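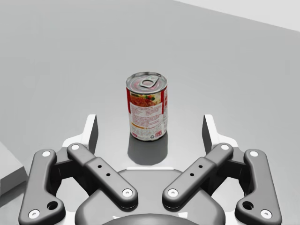
Type and press enter to search

Does the date on the tin mean anything?

I went to meet the woman who runs the surplus food shop on the Tullow road expecting to be sold something. People in her trade tend to talk as though eating past the date were a moral duty, and I am tired of being told that my kitchen bin is the ruin of the planet. She agreed to talk if I left her name out, as two of her suppliers would rather not be linked to a shop that sells short-dated stock.

She buys what the supermarkets no longer want. Soup, beans, stewed fruit, fish, the odd load of cat food. By her own stock book there were 2,770 tins on the premises on the morning I called, and a good share of them had gone past the date printed on the end.

"It says best before," she said. "It's the maker's guess at when you might start to notice a difference. People read it as the day it turns."

I put it to her that she would say that, wouldn't she. She makes her living out of it.

"Of course I do. The people who make the tins also make a living out of you throwing one away and buying another. Ask them as well."

Fair enough, and I did. Solberg, which packs vegetables for several shop brands and whose labels were all over her back shelves, replied with a paragraph about quality and customer trust that could have been written about shoes. Midix, a smaller firm, was more open. A man in its technical office told me the date on its soups is settled by keeping samples in a warm room, tasting them at intervals and stopping when the panel begins to grumble about the colour. Then they knock a bit off.

How much is a bit? He wouldn't say. I asked whether sales had any voice in it and he said that it was "a technical decision with commercial input", which I took as a yes.

None of this makes the shopkeeper right about everything. She is breezy about dents, for one thing. She showed me a crate of dented tins marked down to next to nothing and said a dent was only a dent. I pressed her on it, as the usual advice is to leave alone any tin that is bulging, leaking, badly rusted or creased along the seam, and she gave ground.

"All right, yes. If it's on the seam I don't sell it. If the end's blown it goes straight out. I had one go off in the van and I wouldn't wish that on anyone."

I looked through the crate while she served a customer and found one with a crease running into the rim. She took it off me without a word and put it under the counter.

She was on firmer ground about the difference between best before and use by. The second is about safety and she doesn't touch it. No chilled food, no fresh meat, nothing that lives in a fridge. She says she is asked for cheap bacon every week and always gives the same answer.

What I really wanted to know was whether she saves anybody money. Her prices are low, but you can't plan a week's meals around them. One month there is a wall of peaches and no tomatoes at all. Last November, she told me, she had 200 cases of Plaltach pea soup and spent the whole winter trying to shift it.

"I ate a fair bit of that myself," she said. "It isn't nice soup. It wasn't nice when it was new."

A regular who had been listening said he reckoned he saved almost nothing, once he counted the bus fare and the things he bought only because they were there. He comes for the chat. The owner didn't argue with him - she seemed to have heard it before.

I asked what she would change. She would take the date off tins altogether and print the day they were packed, and let people make up their own minds. I can see the appeal, though I doubt it would work as she thinks. Plenty of people would see a packing date two years back and put the tin down again. A shop that wants to look fresh would still clear its shelves early, and the tins would still end up with her.

She thought about that for a while.

"Well, I'd still be in business, then," she said.

I bought sardines, a month over. They tasted of sardines. I have no idea what they would have tasted of a month earlier, and I suspect the panel in the warm room might struggle as well.

Filed under: Food & Shopping, Interviews, Waste

Contact us | © All rights reserved | Back to top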